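# How does a robot know where its hands are?

Shut your eyes and touch the tip of your nose. Easy! You didn't need to look, because your brain keeps track of where your arms are all the time. Now open your eyes and pick up a pencil. This time your brain had two jobs: finding the pencil, and steering your hand over to it.

A robot has to do both of those jobs too, and it does them with software. Software is the set of instructions running on the robot's computer. You can't see it or poke it, but without it even the cleverest robot arm is just a heavy lump of metal.

Let's follow the software through one job that nearly everyone grumbles about: cleaning the loo!

## Step 1: Looking

A camera picture is really a huge grid of tiny coloured dots called pixels. To a computer, each dot is only a few numbers. So the first bit of software has to turn all those numbers into things. Which dots are toilet? Which are floor? Which belong to the robot's own arm?

This part is called **perception** (say it "per-SEP-shun"). The team at Lorkent, who write software for household robots, taught theirs by showing it 3822 pictures of bathrooms. White things are especially tricky. A white toilet has shiny bits and shadowy bits, and the software has to learn that they all belong to the same object.

## Step 2: Making a plan

Once the robot knows where things are, it needs a route for its arm. There are loads of ways to get a brush into a bowl, and lots of them end with a bump! The **planning** software tries out routes in a pretend world inside the computer. Lorkent's planner, which is called Zeltow, can test 900 of them before the arm moves at all. It throws away every route with a crash in it and keeps the smoothest one left.

The planner has to think about the whole body, too. Look how many robot parts are close to the toilet: two arms, two legs and two feet!
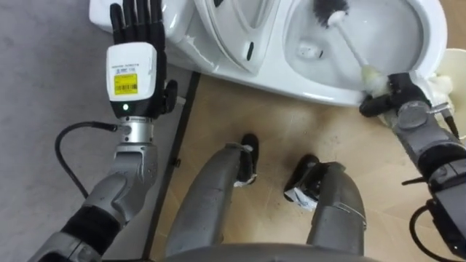
## Step 3: Moving, and checking, and moving again

Now for **control**, my favourite part. The control software tells the motors in each joint how much to turn. Then sensors in the joints report back: "I've turned this far." If that isn't quite right, the software makes a tiny correction and asks again. It goes round and round like this, much faster than you can blink.

Scrubbing makes it harder. Press too softly and the bristles only tickle the bowl. Press too hard and something could slip. So the software pays attention to how hard the arm is pushing as well as where it is.

## Try it yourself

You can be the software! You need a friend, a scarf for a blindfold and a plastic cup.

1. Put the cup on a table and blindfold your friend, who is now the robot.
2. Give short commands, such as "left hand forward 7 centimetres" or "close fingers".
3. Count how many commands it takes to pick up the cup.

Our best score was 21. Swap places and see if you can beat it!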